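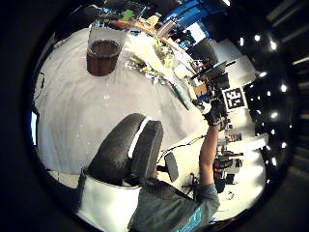

Jaka, the messaging app best known for being the one your cousin insists on, has put out version 4 of its Android client, and the big new feature is that muted group chats now stay muted. Users have been asking for this since the last big release, when "mute for a year" began to mean anything up to an afternoon. The update is a 17 MB download, so there's time to put down your pen, take a sip of whatever dark brown stuff is left in the plastic cup, and be back before the install bar has finished thinking about it.

The trouble started in February, when Jaka moved its notifications to a new service run by Nullach. Nullach's system was supposed to bundle alerts together and save battery. It bundled them very well. It also treated each bundle as a brand new conversation, and a brand new conversation has never been muted by anyone. One thread on the Jaka support forum grew to 1136 replies, the last of them from a moderator asking people to stop replying. Everyone following the thread got an alert about it.

Cayetano Robles, who looks after the Android app at Jaka, called the February release "a learning period" in the notes that come with the update. The notes list three causes for the bug and apologize for one of them. Robles also says the mute setting has been moved from the Nullach side back to the phone itself, where it lived quite happily before.

If you already muted your groups, you'll have to do it again once after updating. Open the chat, tap the name at the top, choose Alerts, and pick Mute. The old choices of eight hours, one week and one year are gone. In their place are "For now" and "Until I say so." Jaka hasn't said how long "For now" lasts. On our test phone it was about two days.
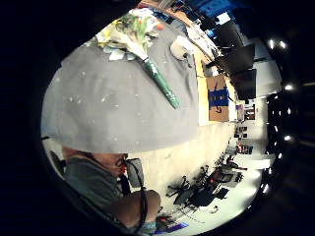 Flowers in a long green wrapping on gray cloth.

Version 4 also adds birthday reminders, which come switched on and ignore the mute setting completely. They pull dates from your contacts and offer to send a greeting on your behalf, with a choice of bouquet stickers. You can turn them off under Settings, Extras, Moments, Other Moments.

Tablet owners get the update later. So do people using Drulent, the keyboard that Jaka bought last year and has been promising to make work with Jaka ever since. The iPhone version isn't affected, although it has a separate problem with muted chats that Jaka describes as unrelated.

Comments (4)

calimlim_fan
Updated at lunch, muted the family group, peace at last. Then it wished my ex a happy birthday.

tonerlow
Build 1179 here and the Alerts menu is blank. Is that the fix?

pdx_marge
@tonerlow restart the phone, mine showed up after that. I still can't find Other Moments though.

tonerlow
Restarted, menu's back. So is the group chat.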